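Old computers wanted before the April collection

The Tandlow Library will take in used desktop computers through the end of April. Machines that can be fixed will go to households on the waiting list, and the rest will be stripped for parts or sent to the recycler in Lerness.

Last year's drive brought in 80 computers. A little over half were put back into use. Most of the others were too old to run current software at a fair speed, but their cases, cables and power supplies kept other machines going. The recycler paid us $1,765 for what was left, and that money went toward new drives and keyboards.

Desktop towers are what we need most. They are easier to open than laptops, and parts from one will often fit another. Business models that sat in offices for a few years tend to be the best of the lot, even when the outside is scratched. Please leave the memory in if you can. A tower that comes in without it has to wait until we find a match, and last spring several waited until summer.

Many people have asked about their files. If the computer still starts, copy off anything you want to keep, sign out of your email and other accounts, and then bring it in. If it doesn't start, bring it anyway and tell the desk. Drives are wiped before a machine goes out. If you would rather keep the drive, take it out at home or ask for it to be pulled at drop-off, which takes a few minutes.

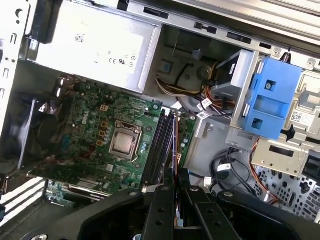 Aldo Sala wrote after the last issue to say that he had held on to an old tower for 12 years over exactly this worry. He took the drive out himself with one screwdriver, put it in a drawer, and gave us the rest. He would like other readers to know that the job was easier than he expected, and that he wishes we had printed the drop-off hours in larger type.

The hours are 10 a.m. to 4 p.m. on any day the library is open. Use the side door on Sethi Street, where there is a ramp and a cart. Parking in the two spaces by the door is limited to 15 minutes during the drive, so please unload and move along if others are waiting.

We can take:

Desktop towers, working or not
Flat-screen monitors that turn on
Keyboards and mice with a USB plug
Power cords and video cables

We can't take printers, tube monitors, televisions or loose batteries. The county yard at Cornow accepts all of these, though there is a fee for tube monitors and televisions. Call the yard first, as its hours change in the spring.

If you would like to receive a computer, ask at the front desk for the one-page form. You need a Tandlow address but not a library card. Each household may have one computer, and it comes with a monitor, a keyboard and a mouse. There is no charge. Families with children in school are served first, and everyone else is served in the order the forms come in.

A receipt is available for anything you donate — ask for it when you drop off, as we can't write one later. The library doesn't put a value on donated items, so that line is left blank for you to fill in.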